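Monday, July 1, 2024

The dehumidifier and me

I bought the Beneš house in November, which is the month when every basement in this county is on its best behavior. It was cool down there and it smelled faintly of paint. The inspector put a meter against the wall, wrote "OK" on his form and went back upstairs to be worried about the gutters. I have since spent a good deal of money on the gutters, and they are lovely.

Then came June. I went down to get the fan and found that my winter boots had grown a sort of fur. So had the suitcase. So had a bag of rubber bands, which I would have thought offered very little to eat.

I bought a gadget that reads humidity and it said 80. I moved it to the other end of the room, in case that corner was being dramatic, and it still said 80. The internet wants you under 50 and would like you to know that your lungs are at stake. The internet also suggests bowls of cat litter. I tried the bowls. The gadget didn't budge and the neighbor's cat has started looking in at the window with real interest.

So, the dehumidifier. I had two on my list. The Atia was quiet and had an app, and I don't want to be told things by my basement when I'm at the dentist. The Hurkach is the size of a night stand, cost me 105 dollars secondhand, and came with a manual dated 2001 and a strip of masking tape over the display that said DO NOT PRESS TURBO.

I pressed Turbo. It sounds like a bus pulling away from the curb and never quite getting there. You can hear it in the kitchen. You can hear it in the shower, if you turn the water off and stand there being resentful. But by the next morning the bucket was full to the line, and I carried it up the stairs feeling like a dairy farmer.

Emptying the bucket has become my hobby, I'm afraid. I do it before work and again before bed, and I've started comparing. A rainy day is a heavy bucket. Laundry day, very heavy. I poured one over the hydrangea and then read that you shouldn't, and then read that you should, so the hydrangea gets it every other day and can work out the difference for itself.

People keep telling me to run a hose to the floor drain. There is a floor drain. It's at the highest point of the floor, a decision someone made on purpose, with a level in his hand for all I know. I could get a pump. The pump costs more than the Hurkach did, and then what would I do before bed?

We're down to 70. I threw out the boots and wiped the suitcase with vinegar, so the next hotel I stay in will think I've brought a salad. The rubber bands I kept. They seem to have come through it fine.

Next week I'm going to move the shelves away from the north wall and look behind them, something I've put off since I moved in. If there's no post after that, assume the worst, and somebody please see to the bucket.

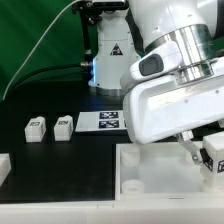

Ovska Home Bloggers' Club | Members' Pages

Posted under: basements, old houses, complaints. Comments stay open for two weeks. Advice on floor drains is welcome, and advice on cat litter has been received.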